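Brulance Opens Its Robotics Hall in Poltville to Visitors This October

Public open day will show table-top robots at work on everyday drink containers

POLTVILLE – Brulance will open its robotics hall to the public for one day in October, the company announced today. Visitors will be able to watch robot arms handle cans, bottles and paper cups, and to speak with the staff who train and maintain them. Admission is free. Doors open at 10 a.m., and the last group will be admitted at 3:30 p.m.

The open day follows a closed demonstration held for local schools and employers in the spring. According to the company, requests for places at that event far exceeded the 100 seats available, and a larger format was planned soon afterward.

"People in Poltville drive past our building every day and have asked us many times what goes on inside," said Nadja Kaufmann, managing director of Brulance. "We are pleased to show them the work as our own staff see it, at the same tables and with the same objects."

The main demonstration will be given by the Zhuravel group, which studies how a robot picks up containers of different shapes from a shared work surface. Cans and bottles are presented both standing and lying on their sides, and the robot must choose a suitable approach for each. Colored tape on the table marks positions.

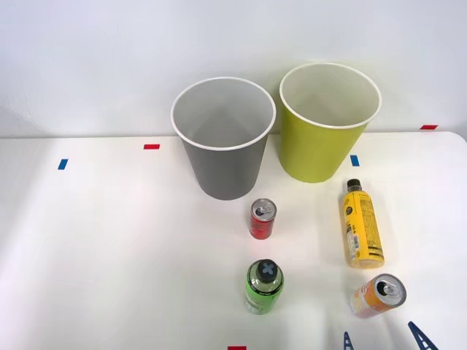 Each demonstration will last 20 minutes and will be followed by questions from the audience. Oleksandra Bilyk, who leads the Zhuravel group, will present the morning sessions in English. Afternoon sessions will be presented by Beat Baumgartner in English and German.

The group has recorded 2784 handling attempts since the project began, and a summary of the results will be on display in the entrance hall. Attempts that failed are included in the summary, together with short notes on the changes made to the gripper fingers and to the control software.

"A can on its side is a simple thing for a person and a demanding one for a machine," said Ms. Bilyk. "We expect some attempts to fail on the day, and we will explain those as they happen."

The open day is supported by Fundov, which also provides student placements at the hall. Khrystyna Zakharchenko, placement coordinator at Fundov, will be available throughout the day to advise school leavers and their families.

Groups of more than 3 people are asked to register in advance through the Brulance front desk. Children under 12 must be accompanied by an adult. The hall is on the ground floor and is accessible by wheelchair. Parking is available behind the building.

Media contact: Latifa Samir, Communications Office, Brulance, Poltville. Interviews and media visits can be arranged before the open day on request.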